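Nelly Alvarado
20 August 2013

We moved the shop from Treritz to Corkside in February and I said I'd write down what I learned about signs. So, a few posts on shop signs.

1/ The old sign was two metres long and did not fit the new front. I measured it after we'd signed the lease. Measure it before.

2/ Ask the council what you're allowed before you ask a sign painter for a price. Ours allows a flat board over the door and one hanging sign. No lights behind the letters on our street. The form is short, the wait was 7 weeks.

3/ Painted board or vinyl? Vinyl was a lot cheaper. I went for paint. The vinyl on the chemist's next door has been peeling at the corners all summer and I look at it every morning.

4/ Prasert Rojanasak did the lettering. He asked me to stand across the road and tell him which words I wanted people to read from there. I had a list of nine things we sell. He said pick two.

5/ We picked "lamps" and "repairs". The name goes on top, bigger. Everything else can go in the window where people are already close enough to read it.

6/ Start with the outer shape on paper and leave the letters until you're happy with it. Long and thin looks smart on paper and gets lost over a wide door.
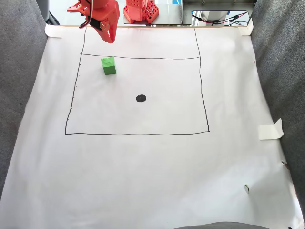

Black marker on white paper. The rectangle and a dot.

7/ Colours. I wanted dark green with gold. Every second shop in Corkside is dark green with gold. We have cream letters on a dark red board and it shows up well on grey days.

8/ Cost, as people keep asking. The board and lettering came to 2,000. Fixing it to the wall was another 200 - get that in the quote, I didn't.

9/ The wall here is old brick and the first fixings wouldn't hold. The second lot went into the brick itself, not the mortar, and they've been fine.

10/ The hanging sign is still to do. Kaewkla, the café two doors up, has a round one that squeaks, so I'm asking them who made the bracket and going to someone else.

11/ If you've had a board painted in the last few years, how often do you wash it? I've been told twice a year and I've been told never.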